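**Subject: Re: [handtools] Lultthorpe open day – what did they show?**

8 August 2025

Hi all,

I went to the Jisoser open day in Lultthorpe and said I would write it up for the list. My notes follow, with the original question quoted further down.

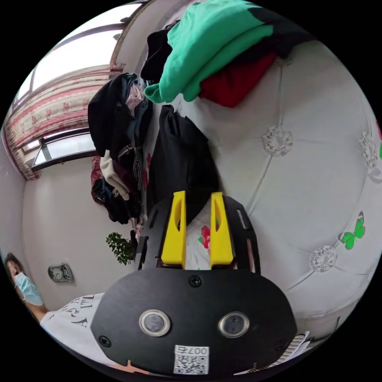 The visit ran for two hours. The first part was a talk on how they record household work with hand-held grippers, and the second part was a demonstration. I skipped most of the talk because the slides are supposed to go out to everyone who signed up.

The project is called Kincaid. The idea is that people do ordinary chores in ordinary homes while holding the gripper, and the recordings are used later to train a two-finger arm. Folding and hanging clothes is the main job for now. They started in February with kitchens and moved on to bedrooms once they had enough of those.

They gave the size of the set as 1,550 recordings so far, of which 435 are clothing. The rest is mostly dishes and tidying. I asked how many get thrown out and was told they keep a count but were not ready to share it.

Now to the questions from the earlier message:

> Is anyone going to Lultthorpe? I can't make it this time and would like to know three things.
>
> 1. Are the fingers still the flat kind, or have they gone to something softer?
> 2. How do they keep the tools apart when several people record at once?
> 3. Did Mirnico have anything to do with the software, or is that a rumor?
>
> Also, if there is parking, please say where. Last time I walked from the station and it took forever.

1. The fingers are yellow, with a long oval hole in each one. They mount on a black plate with slots in it. I did not get to squeeze them, so I can't say how soft they are. They told us the fingers are treated as a wear part and get swapped often.

2. Each tool has a number and a QR code on a white sticker. The code is scanned at the start of a session so the files end up under the right tool. They said the early sessions relied on people typing the number in, and that went about as well as you would expect.

3. Not a rumor. Mirnico wrote the part that lines up the recordings from the two sides. Jisoser does the rest in house.

On thin fabric, the staff said the hard part is picking up one layer and leaving the one under it. Thick coats are easier to grip but heavy on the wrist – people are asked to take a break after each batch. There was a fair amount of talk about wrist strain, and I think it deserved more time than it got.

Parking is behind the building, entrance from the side street. It was almost full when I got there, so come early.

They plan another open day but had no date. If the slides turn up before then I will forward them. If somebody else was there and took better notes on the calibration part, please post them, as I was in line for coffee.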